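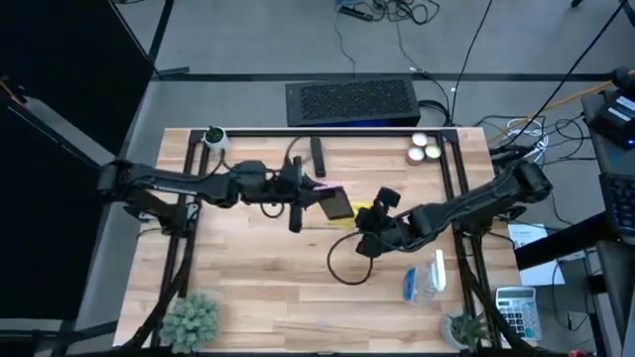

Vol. 2, page 900

November 18, 2021

Rain until after lunch, then a thin sort of sun. I walked down to the allotment at Plerstead at half past one to see what the wind had left. The fleece had come off the spring cabbages and was wrapped round the water butt. Two of the plants had been pecked down to the stalk. I put the fleece back with bricks along both sides this time and tied the corners to canes.

The leeks are thin but standing. I pulled enough for soup and left the rest. The parsnips want another frost before I touch them. I did dig one to have a look and it had forked badly round a stone, so that bed still needs riddling. I said the same last year and then sowed straight into it.

Garlic is through in the top bed. The late row has not shown yet, though it went in a fortnight after the other and I had trodden on that end getting the barrow round. Will leave it alone until January.

The path by the Bindale gate is under water again. Somebody has put a pallet across the worst part, which helps if you keep to the left of it. I came home the long way by the lane and found the hedge cut back hard on both sides, with hips and twigs all over the road.

Shallots have to be ordered this week. The catalogue has gone up again and the postage is now more than the shallots were when I started. I am having 300 grams of the red and none of the yellow, which bolted. I also want a packet of the broad beans I grew the year before last. I wrote the name down at the time but on the back of a seed packet, and the packet is gone. 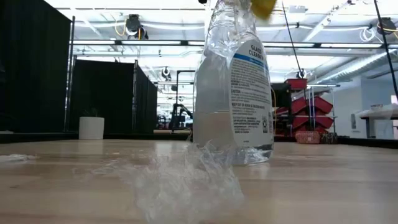

Last modified: 18 November, evening

Leek soup for tea, with the end of the bacon. It needed more potato. There is enough left for tomorrow and I have put it in the porch as the fridge is full of apples.

The apples are not keeping well this year. I went through the trays after tea and threw out a good many that were brown round the core, although the skins looked sound. The cookers are better than the eaters. I shall stew what I can tomorrow and freeze it in the small tubs – the big ones never get used up once they are opened.

Cleaned and oiled the spade and the border fork and hung them up. The fork handle has a split starting near the top. I have bound it with tape for now, but it will want a new shaft before the spring digging.

Barometer going up slowly. If it is dry in the morning I will take the last of the leaves over to the heap, and cut down the raspberry canes if there is any light left.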